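Unit 4: Coffee from farm to cup
Handout, prepared by Anwara Seneviratne

Read before the June session. Bring your price sheet from Unit 3.

**Growing**

Arabica does best on cool slopes. Robusta takes more heat and grows lower down. A new tree needs three or four years before it gives a useful crop. The fruit is called a cherry and usually holds two seeds, which we call beans.

**Processing**

- *Washed:* skin and pulp come off first, then the beans are soaked, rinsed and dried.
- *Natural:* the whole cherry is dried, then hulled.
- *Honey:* skin off, some pulp left on during drying.

Our case study is the Mondal station, which buys from 250 growers. It dries naturals for up to 22 days, turning them by hand. Last season it sold 3,465 bags, of which 3,000 went to one buyer, Drenberg. Cornel Preda will go over the contract in class. Look at the payment dates before then.

**Roasting and brewing**

Light roasts keep more acid. Dark roasts taste more of the roast itself. Espresso needs a fine grind and pressure; drip needs a medium grind.

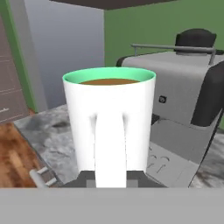
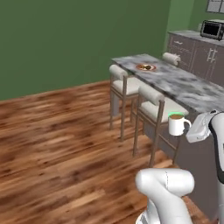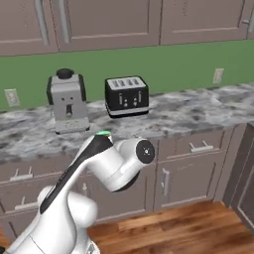

*Reading time: 2 minutes*

**For discussion**

1. What does Mondal risk by selling so much to Drenberg?
2. Who carries the loss if rain spoils a natural lot?
3. Where in the chain would you expect prices to rise most?

Write half a page on one of these. Hand it in at the start of class.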